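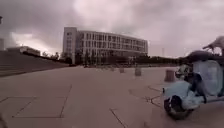
*The square at Stendulgate, from the side facing the steps*

Seo-ah Kwon had been told to wait on the paving in front of the long building, and that Gurska would come down to her. It was ten past three in July and it looked like November. She had the folder under her arm and her good shoes on.

She had worked at Femberg for 17 years, on the far side of town, and in all that time she had crossed the square perhaps twice. She remembered it as smaller. Her father used to say the steps were built for a crowd that never came, and then he would sit down on them and eat his sandwich.

The folder held his drawings. Yoo had found them behind a boiler when the old office was cleared, and had rung her before he rang anyone else. There were nine sheets, all of the square, with every slab ruled in by hand. Gurska wanted them for the archive. Seo-ah had said yes on the telephone and had slept badly since.

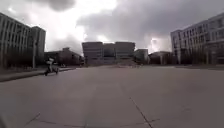 She decided to give Gurska until half past. The sun had found a gap over the lower roofs and she had to turn her face from it. Someone went by on two wheels, bent forward in a pale top, along by the kerb, and she watched until she lost sight of them. On sheet four her father had put a small figure in that same place — a man walking, no bigger than a grain of rice, to show the scale.

She took the sheet out and held it flat against the folder. He had drawn the trees too thin. He had got the long front of the building right.

"Mrs Kwon?" Gurska was coming across the slabs with one hand already out. "I'm sorry, the lift."

"You can have eight of them," Seo-ah said, and put sheet four inside her coat.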